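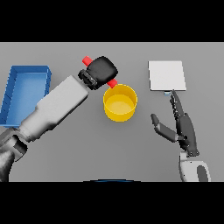
Setting up a market stall on Clireter

Last updated: February

You've been on the server a week, you own 200 turnips and you'd like to be rich. Fine. Stalls live in Paiva, the walled town east of spawn, and anyone past Guest rank can rent one.

Walk to the square and find a plot with a green sign. Right-click it and type /stall claim. Rent is 8 coins a day, taken at midnight whether you've sold anything or not. Two missed payments and the plot goes back on the market, along with whatever you left in the chest.

Put your chest down first, then the sign, with the price on line 2. Check the price. Then check it again – a diamond pick marked at 10 instead of 1,000 will be gone before you've closed the menu, and the mods won't get it back for you. They will laugh, though.

If the sign stays grey, the Fastel plugin hasn't linked it to the chest. Break the sign and place it again while crouching.

Stalls in Cikusel are cheaper. They're also in a swamp, and your customers will mostly be slimes.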